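Noodles by post, and the man who packs them

I first ate Nipon Nakpan's boat noodles standing up, in a car park, in the rain, with my hood falling into the bowl. That was at the Gandby night market, and I went back for a second helping before I'd properly finished the first. So when I heard he'd started sending the whole thing out as a kit, broth and all, I was on the phone to him the same evening asking if I could come and be nosy.

He said yes, so long as I came at 6 in the morning. I'm not a morning person, but there are noodles I'd get up for.

The kitchen is on the Werkeo estate, behind a tyre place, and you can smell it well before you find the door. Star anise, cinnamon, a lot of beef. Nipon had been in since 4 and was horribly cheerful. He put a mug of tea in my hand, then took it away again because I was leaning on something he needed.

"You want to know why kits," he said, while I looked for somewhere else to lean. "People kept asking me to put soup in a bag for them. They'd drive home with it on the passenger seat. One lady belted it in."

The belted-in soup got him thinking. He'd run the stall, which he calls Ongart, for five years by then, and the regulars were starting to come from further off. Some of them moved away and wrote to him (a few of them sounding a bit heartbroken). He couldn't open a stall in Aberdeen, but he could post something there.

The first go was a disaster, by his own account. He sent the noodles fresh, and they arrived as what he describes as "one noodle, very large". He tried oiling them, then dusting them, then packing them in little nests with paper between, and in the end he went back to dried rice noodles, the thin ones, which he'd been too proud to use.

"My mum uses dried at home. She's always used dried. I rang her to tell her about my big discovery and she laughed so much she had to put the phone down."

The broth was easier to post and harder to get right. On the stall it sits on the heat all night and changes as it goes, and Nipon says the bowl you get at nine o'clock isn't the bowl you get at six. So which one goes in the kit? He went for the late one, darker and a bit sweeter, cooked down until it's nearly a syrup and then frozen flat. At home you let it down with boiling water. I asked if that was cheating and got a very long look.

"It's the same pot," he said. "I've just taken the water out so you don't pay to post water."

Fair enough! I wrote that down and moved on to the chilli vinegar, which I could happily drink.

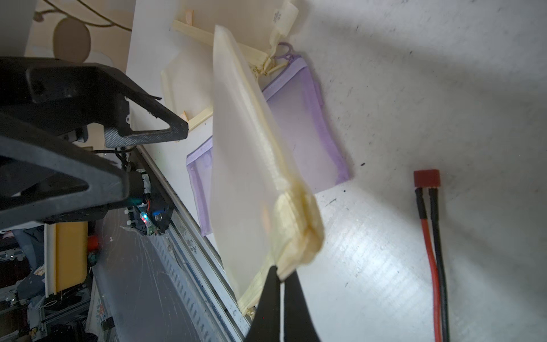 Sunita wrote to me after I mentioned on here that I was going to see him, and said she'd had three of the kits and always ran out of the vinegar before the noodles, so would I please ask whether he'd sell it by the bottle. I did ask! He's had that from a lot of people, apparently, and the answer is yes, but not yet. The vinegar needs a week or so to settle down after the chillies go in and he hasn't the shelf space for it. There'll be bottles in December if the new racking turns up.

While we talked he was portioning out the toppings. You get sliced beef, meatballs, morning glory, bean sprouts, crispy garlic and a twist of pork crackling, and there's a mushroom version called Rirnari that I'd put up against the beef any day. He tells me it now makes up a good part of the orders, and he sounded slightly put out about it.

"I made it for my sister-in-law. One person. Now I'm peeling king oyster mushrooms in my sleep."

I didn't know you peeled them. You don't, he said, it was a figure of speech, and then he went quiet for a bit and I think he was wondering whether you should.

The Rirnari broth has no bones in it, obviously, so the depth comes from dried shiitake, roasted onions and a fermented soya bean paste he's particular about. He made me smell three tubs of it. I couldn't tell the first two apart. The third one smelt of feet and was, of course, the one he uses.

I wanted to know whether he misses the stall on the nights he's packing. He still does Gandby, just not as often, and he was more thoughtful about this than I'd expected.

"On the stall I see your face. You take a spoonful and I know straight away, more lime, less sugar, whatever. With the box I don't get the face. I get an email, maybe. Some of them send a picture of the bowl, and they've put cheese on it."

Cheese?

"Grated cheese. I looked at it for a long time. Then I tried it." He wouldn't tell me what he thought. I've since tried it myself and I'm not telling you either.

He packed 61 kits the morning I was there, with me getting in the way for most of it. I was allowed to do the garlic. You'd think it would be hard to go wrong with crispy garlic, but I was overfilling every bag, and he came along behind me quietly tipping some back out of each one. He was very nice about it.

The boxes go out by courier at midday and land the next day, cold, with the cooking card on top. Do read the card. I skipped it with my first kit, soaked the noodles in boiling water and ended up with something like wallpaper paste. It's cold water for the soak, then a very quick dip in the hot just before you eat. Warm the bowl as well, if you can be bothered -- the broth goes in piping hot but there isn't masses of it, and a cold bowl knocks it right back.

Each kit does two big bowls, or three if one of you is small or polite. They freeze well apart from the sprouts and the greens, so eat those the day they come, or throw them in a stir-fry.

I asked him what's next and he got shifty. There's a coconut pudding he keeps making and not selling. He says it doesn't travel. He gave me a pot of it for the train and I can report that it travelled about as far as the platform.

Ongart kits can be ordered up to 5 in the afternoon for delivery the next day, and the stall is back at Gandby through the winter. Go hungry and take a proper hood.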